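Unit 4: Ankle Sprains in Field Sports — Recognition and First Response

Revised 2/13/20

These notes accompany the fourth lecture of the Sports Care course. Students are expected to have read the chapter on lower-limb anatomy before attending the practical session.

## 4.1 Mechanism

Most ankle sprains in soccer, rugby and similar games occur when the foot rolls inward while bearing weight. The ligaments on the outer side of the joint are stretched or torn. A player may be injured by an opponent's tackle, by landing on another player's foot, or by turning sharply on uneven ground with no contact at all.

A less common injury is the high ankle sprain, in which the foot is forced outward and the ligaments joining the two bones of the lower leg are damaged. Recovery is usually slower, and the injury is easily missed on the day because swelling may be slight.

## 4.2 Assessment at the Sideline

The responder should approach only when the referee has signaled permission. Before touching the limb, ask the player what happened, where it hurts, and whether anything was heard or felt at the moment of injury.

Look for swelling, bruising and any change in the shape of the joint. Compare with the uninjured side. Press gently along the back edge and tip of each ankle bone, then at the base of the outer foot and the inner midfoot. Pain over bone at these points, or inability to take 4 steps, calls for referral and a possible X-ray.

An obvious deformity, a numb or pale foot, or an open wound is an emergency. Support the limb in the position found and call for an ambulance.

## 4.3 Care in the First Days

- Remove the player from the match. A player who limps does not return.
- Apply a compression bandage from the toes upward, checking the color of the toes afterward.
- Raise the leg above the level of the hip when resting.
- Use cold for short periods, with a cloth between the pack and the skin.
- Encourage gentle movement as soon as pain allows — prolonged rest tends to leave the joint stiff.

## 4.4 Return to Play

Return is decided by function. The player should be able to walk, jog, sprint and change direction without pain, in that order, and should stand on the injured leg with the eyes closed as steadily as on the other. Single-leg balance work is begun early and continued after the player has rejoined the team.

## 4.5 Eating During Recovery

Injured players often cut their meals sharply once training stops. This is discouraged. Healing tissue requires energy and protein, and regular cooked meals should continue throughout the recovery period.
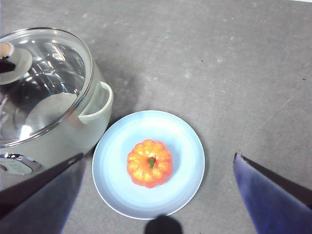
*Figure 4. Cooking pot with glass lid.*

## 4.6 Case for Discussion

A midfielder for Wevamine lands awkwardly in the 74th minute against Mokerance. She walks off with help, has little swelling, and reports pain above the joint when the foot is turned outward. The coach asks whether she can be strapped and sent back on. Prepare a short reply to the coach, together with the entry you would make in the injury record.

Written replies carry 10 points and are due at the start of the practical session in the Vlachopoulos Hall. Bring a bandage and wear shorts.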